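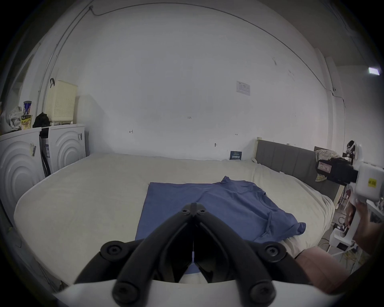 A blue short-sleeved T-shirt laid out on a bed.

Border District Bulletin
2021-02-15

Hunwood Crossing to Move to Extended Hours as Fencing Work Enters Second Stage

The Matheson Border District Office has confirmed that the Hunwood crossing will operate on extended hours from August, when the second stage of the perimeter works is due to begin. The crossing will open two hours earlier in the morning and close one hour later in the evening. Pedestrian and vehicle lanes will follow the same timetable.

The decision follows a review of traffic at the three crossings in the district. According to the review, Hunwood now handles roughly 1000 vehicles on a busy day, many of them farm trucks and small delivery vans that formerly used the road through Polico. The Polico crossing will remain open during the works, but only to residents holding a valid district permit.

The first stage of the works covered the low ground between Polico and the river. The second stage will extend the existing fence by 40 miles, including the hill section east of Hunwood, where patrols have been carried out on foot. Two new observation posts are planned, and the access road to the older post at the quarry will be resurfaced. The contract for the road has been awarded to Stosilix, which carried out the drainage work at Polico.

Orhun Toprak, Director of Field Operations for the district, told a meeting of local officials that the new stretch would be patrolled from the day it is completed. "We do not intend to put up a fence and leave it unattended," he said. "Officers will be assigned to each section before the contractor leaves the site." He added that 65 officers would be transferred to the district for this purpose and housed at the Matheson barracks until permanent quarters are ready.

Farmers whose land lies on both sides of the line have asked how they will reach their fields during planting and harvest. The District Office has registered 271 such holdings. Each registered household will receive a gate pass - valid for named family members and up to two hired workers - and gates will be opened at fixed times in the morning and evening. Requests for additional openings should be made in writing to the Matheson office. Passes issued under the earlier arrangement will be accepted until the new ones are delivered.

Residents are reminded that photography of the observation posts is not permitted and that livestock found inside the cleared strip will be held at the Hunwood pound until claimed by the owner. Maps of the second stage may be viewed at the Matheson office and at the Hunwood post office during normal business hours. Written comments on the location of the gates will be received at either address.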